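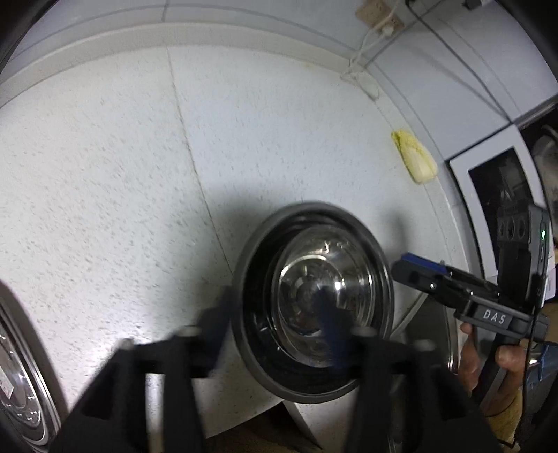 Marisol Oyelaran wrote to me after my last piece to say that a home-built gripper is a fine toy, but she'd like to hear why anyone should spend their evenings teaching a machine to do what a ten-year-old does for pocket money. If you want the pots moved, she wrote, move the pots.

I've been chewing on that for a good while, mostly at the bench, and I think she's half right. Our build at the Posambridge shared workshop has eaten most of my free time since March, and if you added up the hours against the dishes -- please don't -- I'd come out looking foolish. But I don't believe the hours were ever meant to be set against the dishes.

What I've come round to is that a kitchen is the most honest place to try out a pair of fingers. On a workbench everything is square and sits where you left it. Cookware is round, it's shiny, it's heavier on one side than you remember, and the rim is never quite the thickness you planned for. Saskia Pomare and I went through 25 versions of the fingertip, and the ones that behaved beautifully on a block of pine were hopeless on a saucepan. I learned more about my own wrist from that than I had in 60 years of using it (try picking up a full pot slowly some time and notice how much your thumb is doing!).

I'd go further and say this work belongs in homes and sheds, where the people building the thing are also the people who cook supper. When the only folks deciding how a machine should hold a pan are folks who never wash one, you get a machine that suits a showroom. I'd sooner have ours, with its odd bolts and its two spare springs in a jam jar.

So, Marisol, I'll keep moving the pots myself, and I'll keep at the gripper as well. Saskia wants the next fingertips a little softer along the inside edge, and I've promised to have them cut before she's back from her sister's.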